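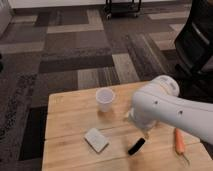
September 22, 2019

Robot club again. Guoqing Qin had changed the pick-up routine and wanted 45 runs before we touched anything else. I kept the log, Bernd Sperling reset the table. My bit of code still stops on run 4 – something in the timing.

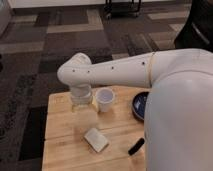
The arm over the jar.

Bernd thinks we should slow the whole thing down for the Sterside contest. I'd sooner fix the timing first.

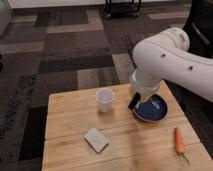
Got home late, beans on toast. Must send Guoqing the log tomorrow.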